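Unit handout, revised January 27, 2019

# Gathering Examples for a Learning System: Household Cloth Tasks

This handout supports the second practical in the Drosix stream. Students will prepare a set of recorded examples in which a garment is handled on a bed. The finished set will be used to train the Killo folding model in September.

## 1. Choosing the starting state

A learning system can only be expected to cope with conditions that resemble its examples. Garments should therefore be placed in varied positions and with varied amounts of creasing. A T-shirt left rumpled near the side of the bed closest to the operator is an acceptable starting state, and the sheet need not be pulled flat beforehand.

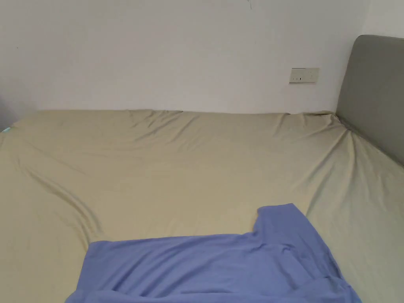
## 2. Recording with the hand-held gripper

Each recording begins before the gripper meets the cloth and ends after it has been withdrawn. Operators should keep the garment in view of the head camera where possible. Ordinary household items in the background, such as a desk or chair, may remain in place.

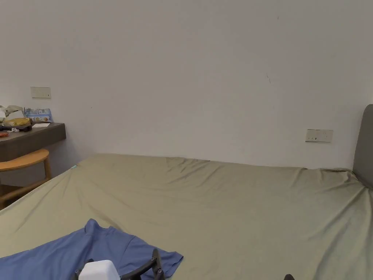
*Figure 2. Hand-held gripper resting on a blue T-shirt.*

## 3. Labelling and review

The Wastell set holds 758 recordings, of which 437 passed review. Recordings are rejected if the label does not match the garment or if the file ends early. Two reviewers must agree before a recording is kept. Disagreements are entered on the Dwivedi form and submitted with the practical report.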